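Print this page | E-mail this page

# Mussa: amateur golf scorecards

Hello! Mussa is my collection of club golf scorecards, typed up hole by hole so people can play with proper amateur numbers for once. I started it because every golf file I found was tour pros shooting 64, and I've never broken 90 in my life.

## What's in it

There are 1668 rounds in `rounds.csv`, one row per player per round, and a second file, `holes.csv`, with par, stroke index and yardage. Most cards come from summer medals (July is by far the fattest month). The oldest card is from 1935, in lovely pencil, and I left it in even though two of the holes no longer exist.

Columns you'll care about:

- `round_id`, `course`, `tee`
- `h01` to `h18`, gross strokes
- `hcp`, playing handicap on the day
- `nr`, set to 1 if the player gave up on a hole
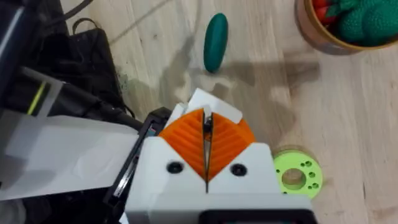

Scores are gross everywhere, so please take the handicap off yourself. Blank means no score was returned, and zero means I've made a typing mistake and would love to hear about it! Plots made with `plot.py` use white for par and a strong orange for anything over, the same pairing as the ribbed fingers and the housing in the photo, and it prints nicely even on my awful printer. Birdies are green. You won't see a lot of green.

## Known problems

Žofie Čierny checked 801 of the rounds against the paper cards and found a run where I'd swapped the front and back nines at Cititz. Those are fixed. The Wumum cards are shakier: the club renumbered its holes mid-season, and I've guessed which layout applied from the par on the fourth. Guessed rows have `layout_guess` set to 1.

Player names are gone, replaced with short codes. Please don't try to work out who took 14 on the short hole (it was me, twice).

## Using it

Do what you like with it, just mention Mussa somewhere. Viera Lukáč has a loader for Reletti in the `extras` folder, and she knows far more about it than I do, so put her name in the issue title if it falls over. Next job is the rain-delay cards, which are still in a shoebox.

E-mail this page | Print this page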